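3.2 Demonstration collection at the bimanual cell

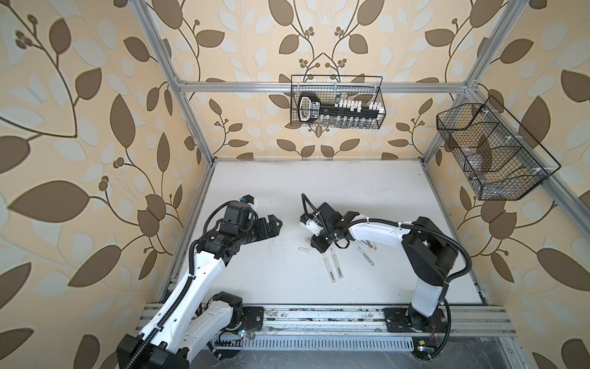 All demonstrations in the Draslow set were recorded by teleoperation, with one operator driving both arms through a pair of leader arms at a separate desk. The operator worked from the camera feeds alone. An earlier arrangement, in which the operator stood beside the enclosure and looked directly at the table, gave faster episodes but encouraged motions that depended on depth cues unavailable to the policy. Those recordings were discarded before training and are not included in any count reported here.

The workspace is a white tabletop inside an aluminum extrusion enclosure, with two arms mounted along the near edge and a gripper on each (Figure 2). Patterned wallpaper covers the left, back and right walls. The wall covering is one of several environment factors varied between cells; the Hollis cell uses plain grey panels, and the two are compared in Section 5.1. Wire mesh baskets fixed inside the enclosure were left in position for the whole collection period and are treated as background. No task required an arm to reach into them.

Figure 2. Bimanual collection cell with writing instruments and small items on the tabletop between and beside the grippers. View from the fixed workspace camera.

Tasks were drawn from a desk-tidying family: separating markers from pens, removing and replacing caps, aligning markers side by side, handing an item from one gripper to the other, and moving small objects clear of a target region. Objects were chosen to be slim, light and prone to rolling. Pens with similar bodies but different tip colours were included so that language instructions could not be resolved by shape alone. Small caps proved the most difficult class to grasp, and operators were permitted to slide a cap against another object before closing the fingers.

Each episode began from a layout generated by the Zimcombe scheduler, which specified the object list and a coarse placement region for each item. Exact pose was left to the person resetting the table. Objects could touch, overlap in the camera view, or lie partly beneath an arm, provided that at least one wrist camera could observe them after the first approach motion. Layouts were changed after every second episode. The table surface was wiped between sessions but not between episodes, and marks that built up during a session remain in the recordings.

Joint positions, gripper apertures and commanded targets were logged at 30 Hz and resampled to the timestamps of the fixed camera. Episodes with a gap in any stream longer than two consecutive samples were rejected automatically. The remaining recordings were reviewed at double speed by an annotator who had not operated the arms in that session. The annotator assigned a task label, marked the time of first contact, and flagged regrasps, drops and collisions. Drops followed by recovery were kept. Episodes ending with the target object outside the reachable area were kept as failures and excluded from behaviour cloning, although they were used to train the success classifier described in Section 3.4.

Collection at this cell began in July and yielded 1,421 accepted episodes by the dataset freeze on January 1, 2025. The distribution across tasks is uneven. Handover is over-represented, as it was used for operator training and most of those recordings met the acceptance criteria. Cap replacement is under-represented for the opposite reason: many attempts exceeded the time limit. We did not rebalance the released set, but task sampling weights were applied during training (Appendix B).

Operator identity had a measurable effect on trajectory style. Recordings by E. Mapplebeck tend to hold the idle arm near the centre of the table, whereas those by E. Sedgwick retract it towards its base before the other arm moves. Policies trained on the pooled data sometimes switched between these behaviours within a single rollout, producing hesitation at the start of a handover. Conditioning on an operator token reduced the effect in the Plurthorpe baseline. The token is supplied with each episode, and results with and without it are given in Section 5.3.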